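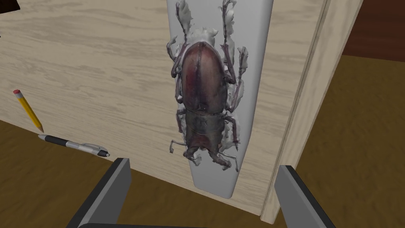

Los escarabajos son insectos, igual que las moscas, las hormigas y las mariposas. Hay muchísimas especies y viven en casi todos los rincones del planeta: bosques, desiertos, charcas y también jardines. Lo que más los distingue es su par de alas delanteras, que se han vuelto duras. Se llaman élitros y funcionan como una tapa. En el ciervo volante de arriba los élitros forman un óvalo largo y liso, de color marrón rojizo, con una línea fina que baja por el centro. Por esa línea se abren cuando el animal quiere volar.

¿Qué hay debajo de los élitros?
Debajo está el segundo par de alas. Son finas, transparentes y más largas que la tapa, así que el escarabajo tiene que doblarlas para guardarlas. Cuando va a volar, levanta los élitros, despliega las alas de abajo y las mueve muy deprisa. Algunos escarabajos ya no vuelan y tienen los élitros pegados.

Las partes del cuerpo
El cuerpo de un insecto se divide en cabeza, tórax y abdomen. En la cabeza están los ojos, las antenas y la boca. Del tórax salen las seis patas y las alas. El abdomen contiene casi todo el aparato digestivo. Los insectos no tienen huesos: su esqueleto está por fuera y se llama exoesqueleto. Como no puede estirarse, la larva tiene que mudarlo varias veces para crecer.

Las mandíbulas del ciervo volante
El macho del ciervo volante europeo tiene unas mandíbulas que recuerdan a los cuernos de un ciervo. Las usa para pelear con otros machos. Intenta agarrar al rival, levantarlo y tirarlo de la rama. Las de la hembra son más cortas, pero aprietan con más fuerza.

Una vida casi siempre bajo tierra
La hembra pone los huevos en la tierra, cerca de madera muerta. De cada huevo sale una larva blanda y blanquecina, con forma de letra C. La larva come madera podrida durante varios años. Después se fabrica una cámara en el suelo y se transforma en pupa. Dentro de la pupa el cuerpo cambia por completo. El adulto sale al exterior a finales de primavera o en verano y vive solo unas semanas. En ese tiempo lame la savia de los árboles y busca pareja.

¿Por qué hay que dejar troncos en el bosque?
Un tronco caído parece basura, pero da alimento y refugio a muchos animales. Si se retira toda la madera muerta, las larvas se quedan sin comida. En el bosque de Climard, los alumnos de Archana Malhotra apilaron en abril varios troncos de roble a la sombra y los dejaron allí. Tú puedes hacer lo mismo en un rincón del jardín. Entierra un poco la parte de abajo de los troncos y no los muevas.

Palabras para recordar
Élitro: ala delantera dura de un escarabajo.
Larva: forma joven de algunos insectos, que sale del huevo.
Pupa: etapa entre la larva y el adulto.
Savia: líquido que circula por dentro de las plantas.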